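Who gets to call it peace? Notes for my talk
Urkeck community hall, Sunday, May 26, 2024
(Speaking copy. Slow down at the bits in brackets.)

Morning, everyone, and thanks for coming out on a Sunday. I'll talk for a while, then I want questions, and I'd rather have rude ones than none.

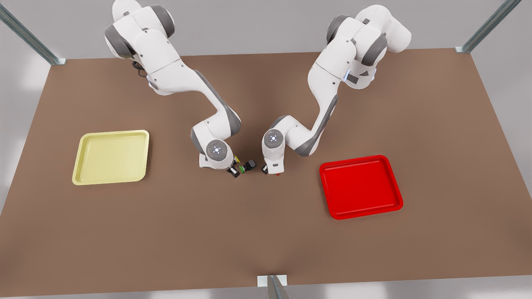
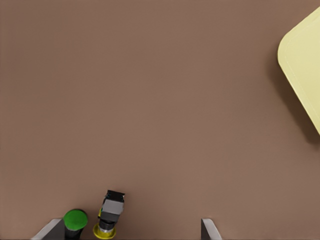 Images: computer renders

Okay. I want to start with a road. The one between Orndale and Belmonte had a checkpoint on it for years, and when the ceasefire was signed in December the first thing that changed was the colour of the uniforms at the barrier. The barrier stayed. So did the queue. I asked a woman selling oranges beside it whether things felt different and she said yes, the new ones buy fruit. I've thought about that answer more than I've thought about most of the reports on my shelf.

(Pause. Let them laugh if they want to.)

My field loves the signing ceremony. We write about the lead-up, the text, who sat beside whom. Then the cameras go home and so does a good part of the funding. What I've been doing since is reading the monitoring side of the Peltano agreement, clause by clause, with a lot of tea, and I want to tell you what's in it and what I reckon is missing.

The agreement has 89 clauses. Only 3 of them deal with local policing. Three! And yet when I sat down with people in the valley towns, policing came up first nearly every time. Who do you ring if your neighbour is threatening you? Which language will they answer in? Will the same officer who stood at the barrier turn up at your door? You can demobilise a brigade on paper and still have every one of those questions hanging.

(Skip the next bit if running late.)

Quick detour on the word "security", which I promise is shorter than the version my students cop. In the defence ministry's documents it means borders and stockpiles. In the town meetings I sat in on, it meant streetlights, the bus home after dark, and whether the pension office was open. Both are fair uses of the word. The trouble starts when a monitoring report measures the first kind and then tells people they have the second.

So, the monitors. There were 14 field offices planned. I visited the one in Belmonte, up a flight of stairs over a bakery, lovely smell, terrible signage. The staff were sharp and generous with their time, and they were frank about the complaint forms. Almost 80 forms had come in, mostly from people who already knew someone in the office. If you lived up the valley with no car and no connection, you had a phone number that rang during business hours, and that was your lot.

What would I change? A few things, in no particular order of grandness.

Take the office to the people. A van on market day would do it. Go to the same spot at the same hour so folks can plan around it.

Publish the complaints. Names off, obviously, and places blurred where it's risky. At the moment they go into a quarterly annex that's written for donors and reads like it.

Talk to women's groups before the draft is finished. In Peltano they were invited to a consultation after the text had been agreed, and were asked for comments on the wording of the preamble. One group sent back a full policing chapter instead. It's better than the real one, and I've brought copies, they're on the chair by the door.

(Hold one up. Remember to bring them!)

I'm not gloomy about this, by the way. Shelling stopped. Kids in Orndale are back in a school with a roof. I'd take a flawed agreement over that winter any day of the week, and so would everybody I spoke to. They'd also like their phone calls returned.

Right, that's me. Questions, and please say where you're from when you ask.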